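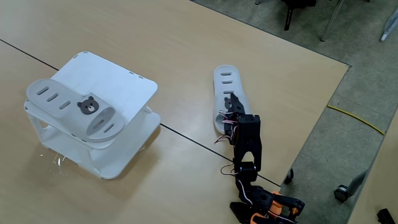
Slotted plastic shoe stands for kids' slippers - worth it, or just use a tray?

Household Storage > Entryway and Shoes

millow_222
I'm looking for a small two-tier stand for children's indoor slippers. Ours are the one-piece white plastic type with slots through the front and a bear face stuck on top. They get rinsed most eventies after bath time and left on a towel, and the towel is the problem. It stays damp until morning and the soles pick up lint.

Requirements: plastic, white if possible, slots or holes for drainage, light enough for a four-year-old to move. Two pairs maximum. Floor space is limited to the strip between the washer and the door.

dervishi_d
What is the top panel like on the ones you have looked at? Many of the cheap two-tier stands have a flat solid top with small slots along the rim only. Those slots do very little for drainage. Water under a flat sole stays where it is, and you have moved the puddle up a few inches.

millow_222
The one I have in the cart is a Driltano. Flat top, rounded corners, short angled legs, one lower shelf. Slots at the rim, as you say. I had assumed they were for drainage.

dervishi_d
They may be for hanging things. Either way, set the slipper across the top with the toe or heel overhanging and it will do better than lying flat. Air gets to more of the sole. Lay one flat on a table and the other across a stand and compare them after an hour.

I did this in August with two pairs. On the stand: dry to the touch at bedtime. On the tabletop: still a wet outline underneath. That is one house and one humidity level, so weigh it accordingly.

Dušan

hallcloset
Disagree that a stand is needed at all. A wire cooling rack over a baking tray does the same job, costs less, and goes in the dishwasher. Short plastic legs also collect grit where they meet the lower shelf, and you will be cleaning that with a toothbrush.

Ro-un Ham
A cooling rack is fine if it lives on a counter. On a floor next to a door it gets kicked. I have gone through two of them. The stand has a wider footprint and does not slide as easily on tile.

On cleaning, hallcloset has a point. Ours is the Iglesias version, which has square legs. The inside corners need a brush every couple of weeks.

hallcloset
So buy rubber feet for the rack.

Ro-un Ham
I did. They came off in the dishwasher.

millow_222
Separate question while I have people here. The bear stickers. One of ours is lifting at the ear. Glue, or replace?

dervishi_d
Depends on the sticker. If it is printed vinyl, peel it completely, clean the plastic with rubbing alcohol, let it dry and apply a new one. Gluing down one corner traps water behind the rest. Keep the sticker back from the slots. Any part that bridges an opening will lift first.

tern224
Contact adhesive held for us all winter on a similar pair. I would not replace a sticker over one ear.

dervishi_d
Were yours rinsed every day?

tern224
No. Maybe once a week.

dervishi_d
Then it is a different test.

Ro-un Ham
Whatever you use, do the work on something you can wipe down. Trimming stickers and scraping old adhesive leaves small white crumbs everywhere, and on a wood table with a seam down the middle they go straight into the gap. I use a dry paintbrush along the seam first and then a damp cloth. Damp cloth first just packs them in.

hallcloset
Or a vacuum with the crevice tool.

Ro-un Ham
Also fine, if the hose reaches.

millow_222
Ordered the Driltano. I will run slippers across the top and keep the lower shelf for dry ones. New stickers as well, since the other ear has now gone.

tern224
Check the legs when it arrives. On my Drollgate one leg was slightly short and the whole thing rocked. A folded piece of card fixed it until the card got wet. A felt pad lasted longer.

hallcloset
Another item the cooling rack does not need.

millow_222
Stand arrived. Sits level, no rocking. First night: the pair across the top was dry by morning, with a few drops left around the curled heel. I turned them over for the second night and the drops were gone. The lower shelf catches what falls, so it needs a wipe before anything dry goes on it.

dervishi_d
Heel down or heel up when you turned them?

millow_222
Heel down, with the loop hanging past the edge.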